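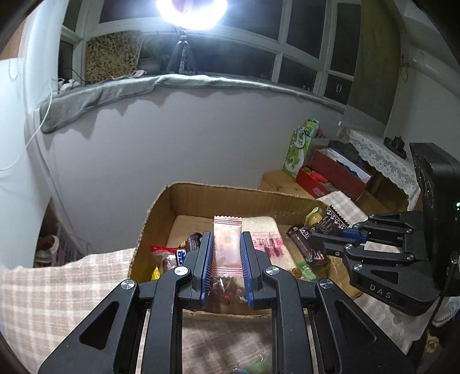

Figure 1. Pink wrapped sweet between the ridged pads, with the second gripper at the right of the box.

We use cookies to remember your settings and to count visits. Accept all / Manage choices

Nendora: picking wrapped snacks with two hand-held grippers
February. By the Nendora project group, Mahmoud Building workshop

Summary

Nendora is a second-year group project on learning from demonstration. The task is to move small wrapped snacks in and out of an open cardboard box using two parallel grippers. A person holds one gripper in each hand and carries out the task, and the recorded paths and camera views are used to train a model. Over the term we recorded 671 demonstrations and kept 446 after checking. The model, Dremum, was tested offline only. It predicts the approach to an item well and the moment of closing poorly. Most of the report deals with the data, where most of the hours went.

1. Task

Each demonstration covers one item. It starts with both grippers clear of the box and ends when the item has been released and the jaws are open again. The person may use either hand. In handover demonstrations, one gripper lifts the item and passes it to the other before release.

We considered wooden blocks first and dropped them after a short trial. Blocks keep their shape, so a jaw path that works once will work again with very little change. Wrapped food is less regular. The film slides over what is inside it, the crimped ends fold under the pads, and two packets of the same kind rarely lie the same way up. The ends also give a choice of grasp. The sweet in Figure 1 is held with its crimped ends standing up above the pads, and it could equally have been taken across the ends with the jaws turned through a right angle. Both count as correct in our labels, but they are marked as different grasp types.

2. Layout

The box stands open on a table covered with a checked cloth. The cloth was a late change. On a bare table top, flat packets tended to skate away when the lower jaw touched them, and the person would chase them. Cloth gives more grip, but a fingertip can catch in it. We asked people to come in slightly high and lower the jaws at the last moment.

The flaps and upper edges of the box were left rough. We had planned to trim them square so that the edge would be easier to find in the pictures. The first model runs gave no sign that this mattered and the trimming was cancelled.

Item order was not fixed. The person tipped the contents together before each session and worked through them in whatever order they chose. This was a mistake for analysis. People pick the easy items first, so the hard items are mostly recorded late in a session, when the person is tired and the box is emptier. We cannot fully separate these effects in the results.

3. Recording

Both grippers record their own camera view and jaw opening. The two streams are joined by Pravar, a small program written by the group. Pravar reads the two files, finds the clap at the start (the person closes both pairs of jaws at once), and shifts one stream to match the other.

The shift was larger than expected. In the early sessions the two streams were out by some 80 milliseconds. For single-hand demonstrations this can be ignored. For handovers it cannot, as the giving hand would appear to open before the receiving hand had closed. All handover files from those sessions were run through Pravar a second time with a tighter search range.

The views are wide-angle and strongly curved. Straight box walls come out bent, and items near the corners are stretched. We did not correct this before training. Correction crops the outer part of the view, and the outer part is where the other gripper usually appears. A model trained on cropped views lost track of the second hand in nearly every handover, so the full view was kept.

4. Labelling

Labels were added by hand in Pravar. Each demonstration has four marks: start of approach, first contact, closed, released. Two group members marked each file separately and a third settled any large gap between them.

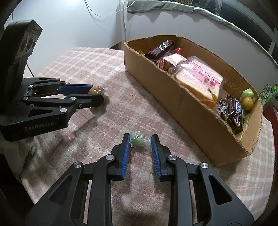
First contact was the mark with the most disagreement. Our written rule said that contact begins when any part of the pad touches any part of the item, wrapper included. The rule is easy to apply to an opaque packet and hard to apply to clear film. The pale green sweet between the near jaws is a good case: its transparent wrapper ends extend to both blue pads while the sweet itself lies towards the left of the wrapper. One marker would call this contact and another would wait for the pads to reach the sweet. We kept the rule as written but added a second mark, "firm contact", for items in clear wrappers. Agreement improved on both marks once they were separate.

Glossy items caused a related problem. Bright spots of reflected light move across the surface as the gripper moves, and our simple edge finder followed them instead of the outline. The edge finder was removed from the labelling screen and marking was done by eye.

5. Why files were dropped

The difference between the recorded and kept totals is large enough to need explaining. The reasons, in falling order of size, were as follows.

No clear clap at the start. The streams could not be matched with confidence. Most of these come from the first two weeks, before the clap was made a fixed part of the routine.

More than one item moved. The jaws picked up the target and dragged a neighbour out with it. We first kept these and marked the target only, but the model then learned to close wide.

Release outside the agreed area. The demonstration was sound up to that point. These files could be recovered by cutting off the end and we suggest doing so next year.

Item hidden by the person's own gripper for most of the approach. This was common with small packets lying against the near wall of the box.

6. Model and test

Dremum is a small network that takes the last few views from both grippers and predicts the next short stretch of movement for each hand, along with jaw opening. It was trained on the kept files less a test set of 17, chosen so that each item type and both hands were covered. No test file came from a session used in training.

In the approach phase, the predicted path stayed close to the recorded one in all but two of the test files. Both failures were flat packages lying on the box floor, where the person had slid one finger under an edge. There are very few grasps of this kind in the training files and we would not expect the model to have learned it.

Closing was worse. Dremum tends to close early on clear wrappers and late on dark bars. The early closing is probably linked to the contact marks described in section 4, as files marked before the rule change were not all marked again. We have no good account of the late closing. Dark items against the black jaws give little contrast, but the same fault appears in some views where the bar is seen against bare cardboard.

Handovers were not scored. The test set holds too few for a figure to mean anything. Played back on screen, the predicted paths bring the two grippers together at a sensible height and then drift.

7. Changes for next year

Fix the item order and write it down before each session.

Mark every file again under the two-mark contact rule. This should come before any new recording.

Record the flat-package grasp as its own set, with one hand steadying the box.

Move the clap check into the recording step so that a bad start is caught while the person is still at the table. Pravar can already find the clap in under a second and only needs to be run from the same laptop.

Keep the cloth. If it is washed, tape it down again along the front edge, as it rides up under the forearms.

Files

The kept recordings, the marks and the Pravar source are on the workshop drive under Nendora. The dropped recordings are in a separate folder with the reason for each in the file name. Both folders are read-only; ask at the Mahmoud Building desk for a copy.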